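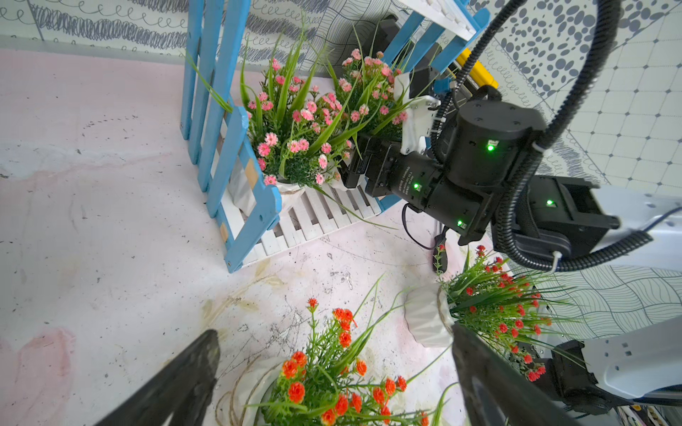
Collado老师好：

这个月的进展跟您汇报一下，还是按老习惯，想到哪儿写到哪儿，表格版Milagros Figueroa会另外发给财务那边。

先说大家最关心的事：双臂整理盆栽这个任务，新的训练办法总算跑通了！您还记得六月份那次汇报吧，当时我们把左右两只手分开训练，各学各的，结果一碰到枝叶密的假花就打架，左手刚把盆稳住，右手就从叶子里横穿过去，把盆带歪。那一版我自己看着都着急。

现在的做法是让两只手共用一个策略，输入里加上两边腕部相机的画面，再加一个很小的“谁先动”的预测头。这个预测头是Leandro Olmedo提的，我一开始不太看好（觉得多此一举），他周末自己搭了个小版本跑给我看，我就闭嘴了。现在的策略会让一只手先稳住自己这边，另一只手再往叶丛里伸，动作慢一点，可是干净多了。

数据方面，遥操作演示一共录了2000条，其中500条留出来做测试，训练时完全没碰过。场地用的都是仿真花，橙红的、粉的、小红花的都有，白花盆，有的盆外面缠着麻绳，旁边摆一圈蓝白两色的小栅栏。麻绳这个东西比我想的麻烦得多！绳子松出来一截搭在地上，夹爪下去的时候很容易一起夹住，策略又分不清绳子和盆沿。后来Severino Villalobos专门补录了一批绳子散开的演示，这类失误明显少了，但还没有绝迹，我不想在这里说得太满。

背景也折腾了一番。墙上贴的是印花图案，有涂鸦一样的圈圈，有网格带圆点的，还有波浪线，每录一批就换一换位置。目的您应该猜得到，就是不让策略靠背景认地方。我们做了对照，背景一直不换的那版，换到Drustmont的场地几乎没法用；常换背景的那版搬过去，当天下午就能正常演示了。这个对比我打算写进论文的第二节。

再讲讲不顺的。

第一是遮挡。叶子又细又长，手一伸进去，腕部相机里经常满眼都是绿的，盆在哪里全靠前几帧的记忆。我们把历史帧加长到3帧，有帮助，再往上加推理就慢了，手会一顿一顿的。下个阶段想试试把另一只手的相机当成“旁观者”多用一点，毕竟那边往往看得更清楚。

第二是线。右臂的波纹管在大幅转腕的时候会蹭到花，Nudton那边建议换一种走线方式，图纸发来了，我还没顾上细看，下周之内回复他们。

第三是栅栏。木头的，反复磕碰，漆都磨掉了，有些边角露出了原木。Maximiliano Moya问要不要换新的，我的意见是先留着，旧一点的外观对泛化说不定是好事（没有做过实验，纯属直觉，您听听就好）。

经费这块，本期申请里给Prusero的标注费还剩4000，我想挪一部分去买夹爪指垫，磨损比预计快。这个需要您点头，麻烦有空的时候回一句，行或者不行都可以，我好安排采购。

接下来的打算：先把绳子和遮挡这两类失败案例整理成单独的测试集，然后去Machala的实验室做一轮异地测试，那边的灯光跟我们差得挺远，正好看看策略到底有多皮实。Severino会提前过去装机，我晚两天到。论文初稿我尽量在出发前发给您，方法那一节已经写完了，实验那一节的图还要重画。

对了，上次您问能不能拿真花来试，能试，不过我想放到异地测试之后，真花一碰就掉瓣，收拾起来太费工夫。

有问题随时找我，打电话也行！

2018年11月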